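Gravach Welcomes Lâm to a New Home in Downtown Bristurby
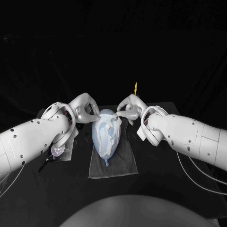 Gravach, the retail leasing firm that has looked after shop owners across Bristurby for many years, is very happy to share that Lâm, the much-loved Flaletcombe noodle restaurant, has signed a lease for 1,685 square feet on the ground floor of the old market building – its third location, and its first outside Flaletcombe. The new dining room will seat 90 guests and is expected to open in March. One 2,000-square-foot corner space in the building is still available.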